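Small halls, long waits: running the Hendedstead coat check

Print this page | E-mail this to a friend

28/06/2024

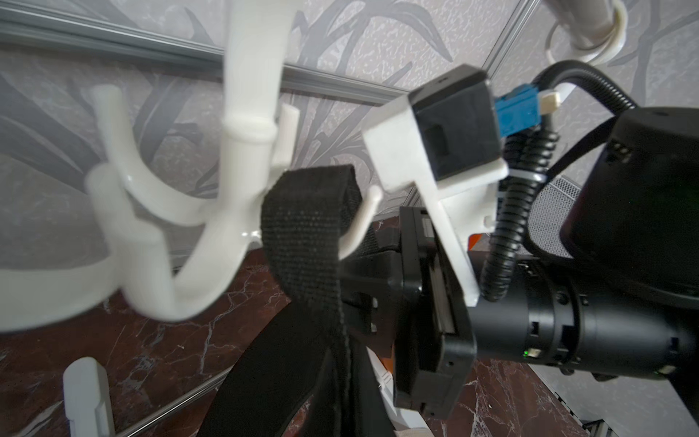

The line is too slow, one regular at the Hendedstead wrote in to us last month, and she had stood in it with wet shoes for the whole of the intermission. Fair enough. So we went to ask the woman who runs the coat check. She asked for no name in print. Fine by us.

She's been behind that counter 30 years. Started out on weekends, the old hall, before the move. "We had a curtain rod and some safety pins," she says. "People wrote their own tickets. You got a lot of number sevens."

Talks fast. Folds things while she talks.

The slow line, then. She doesn't argue. "It's slow going out. Coming in, they come over an hour. Going out it's everybody in ten minutes and they all have a train." A sold out night is 276 seats, and in cold weather nearly every seat is a coat, plus bags, plus umbrellas. Two people working. Sometimes one, if the other one has the flu.

What holds it up? "Pockets. They get the coat and stand there and go through the pockets." She would like them to step to the left. There's a sign about it, she wrote it herself, and it gets leaned on.

Last September the hall tried a ticket system from Clevari, where you get a code on your phone. It lasted six weeks. Phones were dead by the end of the show, or the phone was in the coat. She laughs about that one for a while. Now it's back to paper, made up by Broster, the print shop on the corner, in two colors so the balcony and the floor dont get mixed.

Lost items are a whole other closet. They logged 1,294 of them since the move. Gloves mostly, singles. A trombone mouthpeice. A wedding cake topper, still in the box. "He came back for it. Four months later! I didn't ask."

Tips? She shrugs. A dollar, some nights two. The best night she can remember was the Queiroz benefit, when it snowed and the whole house stayed late, and the jar had to be emptied twice. She bought boots.

And the price, which people do write to us about. It went up to $3 and she hears it at the counter every show. "I don't set it. I'd have it free. Free is faster, you don't make change."

Will she stay on? Another season anyway. About 41 shows on the calendar so far and she's down for all of them. She wants a second window put in on the stair side, has been asking for years, and the hall says it is looking at the wall.

Then the bell went and she had to get back, first coats already on the counter.

Print this page | E-mail this to a friend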